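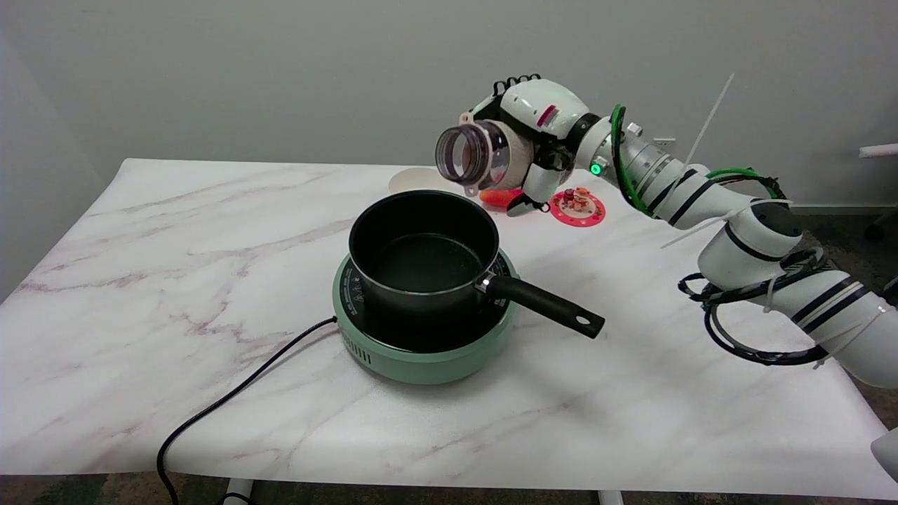 Seit ich in Gostow wohne, koche ich auf einer einzigen Platte, und die ist mintgrün. Ich hab sie mir nicht ausgesucht, sie stand im Regal bei Medina, dem Gebrauchtladen unten am Kanal, und der Mann an der Kasse wollte 16 Euro dafür. »Induktion«, sagte er, als wäre das ein Vorname. Ich hab sie unter den Arm geklemmt und bin damit durch den Januarregen nach Hause gelaufen, das Kabel immer hinterher wie ein Hund, der nicht will.

Zu Hause gab es genau einen Platz dafür, nämlich den weißen Tisch mit dem Marmormuster. Den hat meine Schwester mir überlassen, samt meiner Nichte, jedenfalls an den Nachmittagen. Meine Nichte ist sechs und führt an diesem Tisch ein Restaurant. Es heißt Ustano (keine Ahnung, woher sie das hat), und es gibt dort immer Möhre.

»Heute Suppe«, sagte sie, kaum dass ich den schwarzen Topf auf die Platte gestellt hatte.

»Was für eine?«

»Möhre.«

Na gut! Ich hätte auch was Richtiges da gehabt, eine halbe Tüte Nudeln und die gute Brühe, aber im Ustano bestellt man nicht, da wird einem zugeteilt. Sie legte die Spielmöhre neben den rosa Teller mit dem Wellenrand, schob die kleinen roten Stückchen darauf zusammen und schaute mich streng an. Ich sollte umrühren. Im leeren Topf. Ich rührte also, und zwar ordentlich, am Rand entlang und dann durch die Mitte, so wie meine Oma es bei der Grütze gemacht hat.

»Langsamer, die brennt an.«

Ich rührte langsamer. Draußen fuhr die 11 vorbei, die Scheiben summten, und mir fiel ein, dass ich seit dem Umzug noch kein einziges Mal für jemand anderen gekocht hatte. In Beron hatten wir eine Küche mit vier Flammen und einem Fenster zum Hof, und trotzdem gab es meistens Brot.

»Fertig«, sagte sie und hielt mir einen Pappteller hin. Ich goss nichts darauf, sehr vorsichtig, und sie pustete.

»Und?«, fragte ich.

Sie kaute lange. »Fehlt Salz.«

Das Essen kostete übrigens 80 Euro, ohne Getränke. Ich hab anschreiben lassen. Sie malte einen Strich auf den Rand vom Werbeprospekt und sagte, morgen könne ich in der Küche anfangen und das abarbeiten, um vier, und ich solle mir vorher die Hände waschen.

Abends hab ich dann doch noch die Nudeln gemacht. Meine Schwester kam sie abholen, blieb in der Tür stehen, noch im nassen Mantel, und fragte, was hier so gut riecht.

»Möhre«, sagte meine Nichte und holte ihr einen Stuhl.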